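Freezing bananas, do I peel first? And how long do they keep

Posted in Kitchen & Food Storage
665 views

mudroom_jen

Ok so I bought way too many bananas again, they were cheap and my kids swore they'd eat them. They won't. Half are already getting freckles on the counter and I hate throwing them out. I want to freeze them for smoothies and banana bread but last time I just chucked them in whole, skin on, and ended up with black bricks I couldn't peel without a knife. Nearly lost a thumb.

So do I peel them first, slice them, what? And is there a way to slow down the ones still on the counter. We're in a small apartment, kitchen gets hot in the afternoon if that matters. Freezer is the kind on top of the fridge, nothing fancy.

Also do I need special bags. I have a box of Bindex ones, the thin kind.
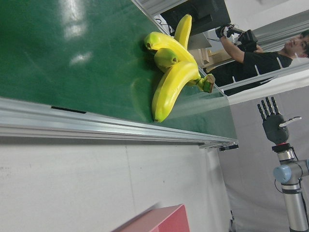
How ripe should a banana be before it goes in the freezer? Wait for spots if it's for baking, all yellow is fine for smoothies, and keep the green ones out because they stay starchy and don't get sweeter once frozen.

That part I got from my sister in law. Rest of it I have no clue, so help please.

pantrymoth

Peel first. Always peel first. The skin goes black and slimy and sticks.

What I do:

Peel, break in half or slice into coins. Coins for smoothies, halves for bread.
Lay them on a tray with parchment, not touching. Tray goes in the freezer until they're hard, couple hours, I usually forget and do overnight.
Then into a bag, push the air out, write the month on it. I have a bag that says December and I'm not sure which December so, do better than me.

If you skip the tray they freeze into one lump. Not the end of the world for bread but you can't pull out a handful for a smoothie.

How long do they keep, I use mine inside 3 months. They're safe after that as long as they stayed frozen, just start tasting like freezer. Color goes a bit brown too. Doesnt matter in bread.

Thin bags are ok if you double them. I had the Bindex thin ones split on me at the seam so now I use the thicker freezer kind. Old yogurt tubs work too.

Measuring: mash before you freeze if you only bake. I weigh out 245 grams per bag, that's one loaf the way I make it. Thaw in the fridge in a bowl, there will be liquid, stir it back in. Don't pour it off!! That's the sweet part.

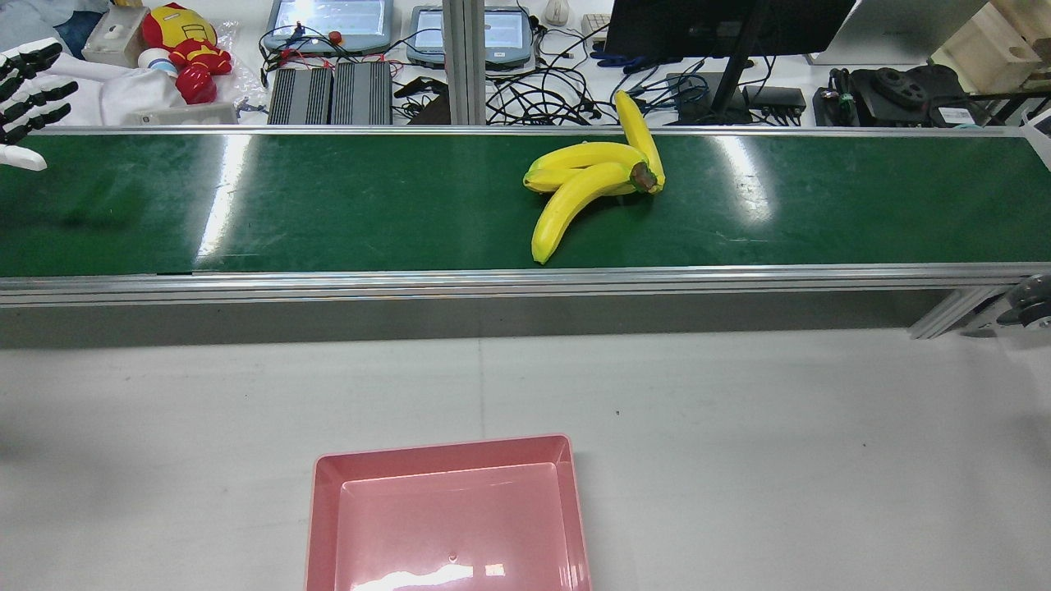 For the ones on the counter, keep them away from the apples and the avocados. Ripe fruit in the same bowl speeds everything up. Pull off any that are going faster and eat those first. Hot kitchen won't help you, so find the coolest corner, away from the stove and out of the sun. Once they're as ripe as you like you can stick them in the fridge. The skin will go dark brown and look awful, inside is fine for a few more days. Don't fridge them green though, they sort of stall and never ripen right.

Hanging hooks, I have one, it stops the bruising on the bottom. Don't think it does anything else.

toast_and_regret

just throw them in whole, ive done it for years. Run under warm water a minute, snip the end off and squeeze it out like toothpaste. Gross but fast. Wouldn't do it for smoothies

pantrymoth

Ok that does work for bread, I'll give you that. Do it over a bowl.

kettle29

Agree with peeling. Few things to add.

Wrapping the stems in plastic, people swear by it. I tried it on one bunch and left another alone and got maybe a day out of it? Not worth the fuss to me but it's free if you have the wrap already.

Lemon juice if you care about browning. Little squeeze tossed with the slices before they go on the tray. I stopped bothering.

Check your blender before you go big on frozen coins. My old Pyo couldn't handle them straight from the freezer, motor smelled hot and I had to stop. Let them sit out ten minutes or put the milk in first, then the fruit on top. Smaller coins help alot.

And buy fewer, lol. I get some ripe and some green on the same trip now so they don't all turn at once. You can split a bunch at the store, no one minds where I shop anyway.

mudroom_jen

Thank you!! Did the tray thing tonight, two trays, barely fit over the ice cream. Doubled the bags. Moved the rest off the top of the microwave which was probably the hottest spot in the whole kitchen, duh. Will try the mashed 245 gram thing next time there's a spotty batch, so like Thursday knowing us.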